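4.2 Booth staffing and recalled contact

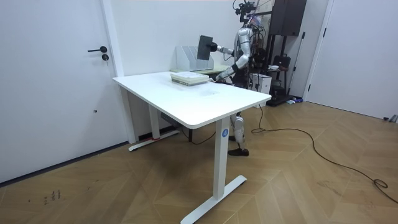 Figure 3. Humanoid robot at a white standing desk, holding up a dark gray board.

Trade fair organizers often claim that an agency with its own booth wins more business than one that only sends visitors. Our data give this claim weak support at best. Of the 310 attendees who returned the September survey, most could name at least one agency they had talked to, but far fewer could say what the talk was about. Onen and Balline, which both paid for large corner booths, were named often. Dafis had no booth and held its meetings in a hotel nearby, and it was named almost as often by attendees with a media budget of their own.

We see two problems with the usual reading. First, agencies that rent space also buy ads in the fair program, so a visitor who recalls the name may be recalling the ad. Second, the lead counts that agencies report are not comparable. Balline counted every scanned badge. Grornard counted only people who agreed to a follow-up call and ended up with 19 leads - a small number, but one that at least means something.

Roughly 5 percent of respondents reported a new contract with an agency they first met at the fair. The survey did not ask whether talks had begun earlier through other contacts, and two of the agencies told us that this was common. We therefore do not treat the contract figure as an effect of booth presence, and we would caution against the cost-per-lead tables that organizers print in their sales material.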